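Handicap for our first charity scramble?

Posted by Harriet Mercado

Hello all! My sister and I have signed up for the Onuoha spring scramble in March (teams of four) and the form wants a handicap. I've only ever kept score at Mavach, nine holes, usually 78 or so on a bad day, bless me. Do I make one up?

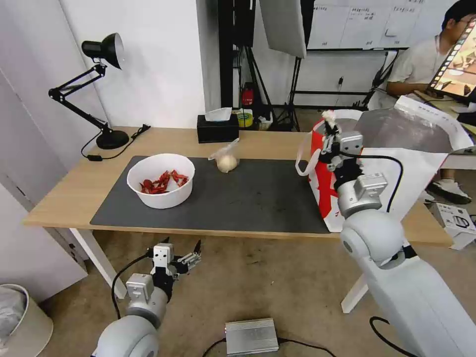
Answers

zuketti_dan

Please don't make one up, dear, it always comes back to bite somebody. Call the pro shop and say you don't have one. Most scrambles give new players a set number, and in a four-person team only part of it counts anyway. Ask whether they'll take your last few cards too, and pack some lunch, as these rounds run well over 7 hours once everyone has putted out.

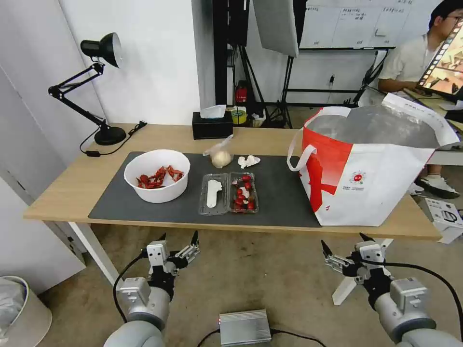 Crayfish, cherry tomatoes and a bun

Posted Monday, February 27, 2023

fairwayfran

just put 36

old_mashie

I'd go along with Dan. One thing to add, look at whether the form says "index" or "course handicap," they are two different numbers and I mixed them up my first year. Have a lovely day out, both of you!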